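On Keeping a Metal Bin

Posted Aug 13, 2021

Readers of these pages will be aware that the ground-floor workroom at Lirkwood has been undergoing reorganization since July. The shelving along the north side has been cleared, the drawers have been relabeled, and a considerable quantity of string has been disposed of. The present entry concerns a smaller matter, namely the large sheet-metal bin, and whether it should be retained.

The bin came to me from Sânziana Neagu, who had it from the closing sale at Plernholm. It had been used there for offcuts, and before that, according to the sale list, for grain samples. No maker is recorded. Ms. Neagu had intended it as a planter and was persuaded otherwise after carrying it up two flights of stairs, at which point she declared that it could go to anyone with a ground-floor room and a strong back.

I should state at the outset that I am in favor of open bins. A lidded container invites the storage of things one does not wish to see again. An open one with sloping sides presents its contents at a glance, and whatever is small tends to end up near the middle where it can be picked out. Grigore Jitaru has put the contrary case to me on several occasions. His position is that an open bin collects dust and that a set of stacking crates from Nidis would hold the same amount in less space. Both points are accepted. The crates were priced and the matter was deferred.

The question of where the bin should stand has taken longer to settle. On the carpet it was frequently walked into, and it left marks in the pile that did not brush out. It has accordingly been raised onto a wooden surface, at a height that allows one to reach the bottom without kneeling. The dark carpet was in place before my tenancy and will remain, subject to the landlord's view.
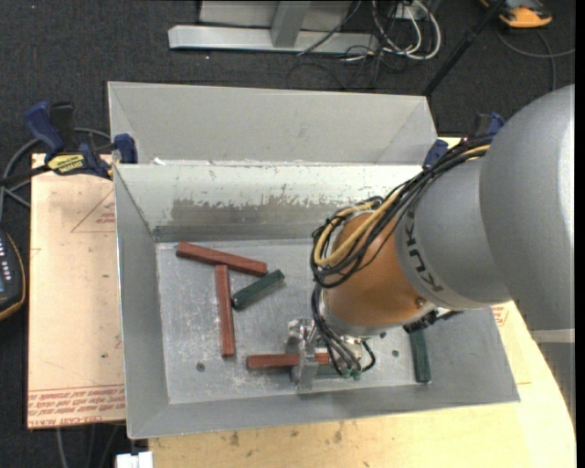

The bin in its raised position, with a reddish-brown block near the front wall.

The condition of the metal is fair. The floor of the bin is finely scratched and scuffed throughout, and I do not propose to do anything about that. The inner back wall is a different matter. There is a darker patch across the middle of it with ragged, flaked edges, and above this the surface is pale, almost white. Ottilie Lüthi, who restores enamel signs, is of the opinion that flaking of this kind should either be taken back completely or left strictly alone. I have chosen the second course for the time being. A wire brush was purchased in a moment of optimism and is still in its packet.

As to contents, the following rule has been adopted. The bin is for blocks and other solid pieces which are in current use. It is not for paper, cord, tools, or anything belonging to Maëlys Lecomte, whose materials have their own shelf by the door. Pieces no longer required are to be returned to the lower drawers at the end of the week. The rule has been observed for 3 weeks – with one lapse, which was mine.

A note on cleaning. A dry brush and a soft cloth are sufficient for the floor and the sloping walls. The corners at the front are the awkward part, and an old paintbrush cut short does the job well. Water should be kept away from the flaked area.

The next entry will deal with the drawers, and with the labels on them, which Manee Chaimongkol has kindly offered to letter again in a more legible hand.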